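[bean-pot] Re: soybeans on a single induction plate??

4 min read

Hi all,

Sorry, meant to answer this last night and the evening got away from me. Quick version now, on lunch. Quoting the original so people who joined in September can follow:

> Hello list. Moved into the Mansour building last month, no stove, just
> one portable induction plate and a table. I bought a big sack of mixed
> dry stuff from Fadadero (soy, mung, red beans, some pale grains I can't
> name) and want to cook a batch every week. Questions. Do I cook it all
> together or separate? How much water for soybeans? Mine foamed all over
> the plate twice and then it shut off on me. And is there any way to set
> this up on one table without going nuts? The toaster lives there too.
> Thanks, sorry for the pile of questions.

OK. Separate, please. Soybeans take way longer than mung and if you put them in together you get hard soy and mung paste. I did it all in one pot my whole first year and ate a lot of paste.

Foaming – your pot is too full, that's almost all of it. Soybeans swell a lot and the foam climbs on top of that. Keep the level under half. I use a stainless pot with handles that stand well off the side, and I like to tip it before the water goes in and look at how the beans heap up against the low side. Quick check on how much you've really got. You also spot stones that way.
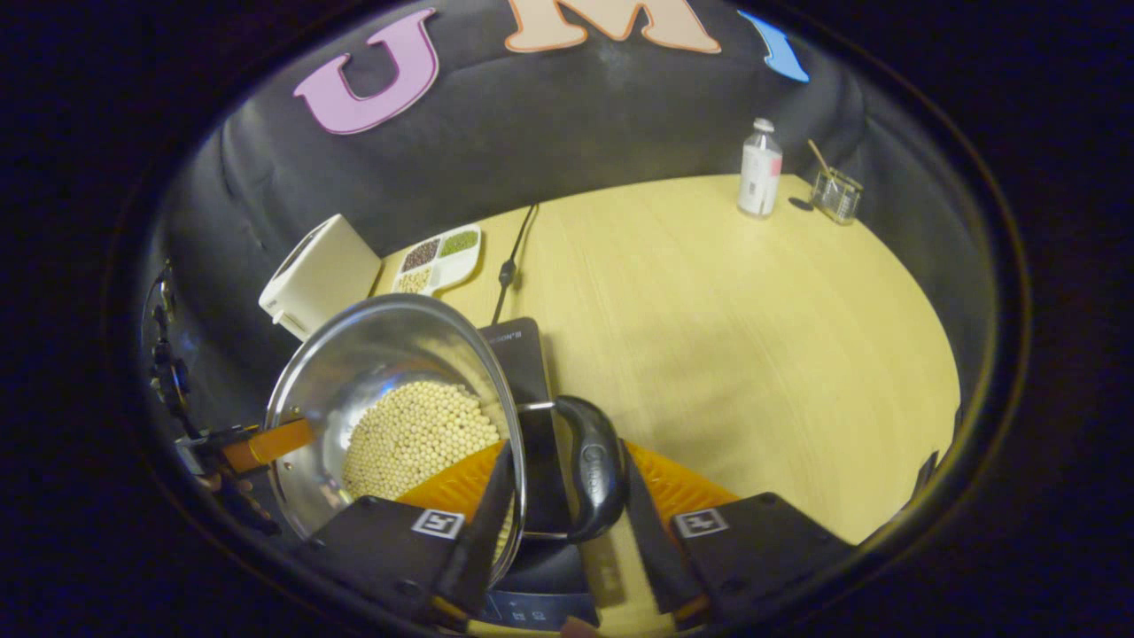 Amounts, for one person for a week, I do 300 grams of dry soy. Soaked overnight, drained, rinsed till the water stops looking like dishwater. Then fresh water to two fingers over the top. I don't measure the water, somebody on here does and swears by it, maybe they'll chime in. My Vanereo notebook says 759 grams drained after the soak, but that was one batch on one scale, don't hold me to it.

The shutting off thing. Could be the foam getting on the controls, mine beeps and quits if anything wet lands on that strip. Wipe it, dry it, start over. Could also be the pot sitting off center. Check both before you blame the plate.

The table. You asked for order, so in order:

1. Plate at the front, cord going straight back off the far edge. Not sideways. A cord across your work side will get caught on a sleeve sooner or later and then it's soybeans on the floor, ask me how I know.

2. Toaster to the back corner. It can stay, it just can't be next to the steam. Unplug it while you boil.

3. Dry stuff in a divided tray, at the back, one kind per section. Just what you need for the day, the sack stays closed in the closet. Mine has a little tab handle so I can slide it out of the way with one finger. White is good, you see weevils on white. Reds and mung in the rear sections, the pale ones at the front where the light is better for picking over.

4. Pot comes OFF the plate to the right when you're done and gets its own spot. Put a folded towel or a board there. Never leave it parked on the plate, the glass holds heat for a while and the bottom layer will stick.

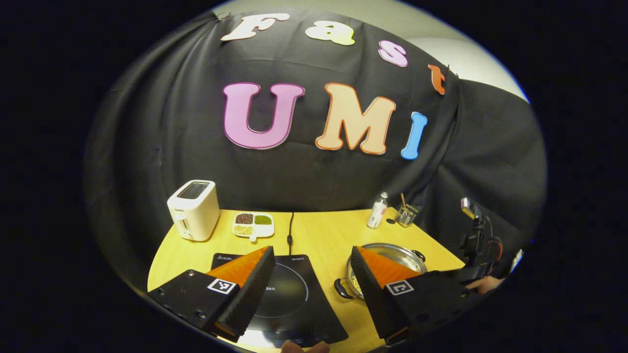
5. Leave yourself one clear stretch of table for the colander and your elbows. I skipped this for ages. Dont.

Times, since you'll ask next. Once it's boiling, turn it down low, lid cracked:

mung – 2 songs longer than you think, taste early
red beans – boil them HARD for the first ten minutes, then turn down. This one isn't optional, undercooked red kidney types will make you sick
soy – 83 minutes was my last batch, overnight soak, old beans. Yours may be quicker
mystery grains – try a spoonful by itself first and report back please

I tried a timer and I tried the smell and I trust teeth. Bite one. If it squeaks it isn't done.
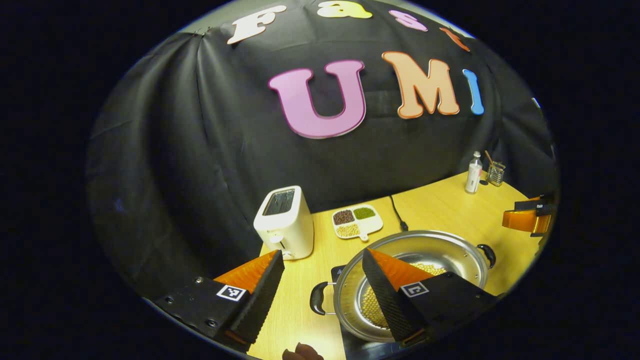
On the old argument about whether the colors need to be kept apart before cooking, I say yes and I know half the Indden people say who cares. Sorting is the slow part of the whole business. The reds and the mung you can fix if they get mixed up, dark reddish brown against little green ones, easy, even in bad light. The soybeans are the ones I worry about. Pale yellow-beige, and next to another pale grain you will be squinting all evening. So they get the lower compartment to themselves and I fill that one last with clean hands. If you only do one thing from this email do that one. A three section plate is enough if you leave out the mystery grains.

Leftovers: soy keeps four days in the fridge in its own liquid, longer in the freezer. Freeze flat in bags, then you can snap off a chunk. Mung gets watery so I eat that first, with toast usually – see, the toaster does have a job.

Does anyone still have the soy milk instructions from the Indden swap? Mine got wet and I can only read the top half. Also the Fadadero sacks went up again, if a few of us want to split one reply off list and I'll work out who's nearest.

Gotta run, typing this with one hand and a sandwhich in the other.

Contact the list owner | Copyright bean-pot list members | Back to top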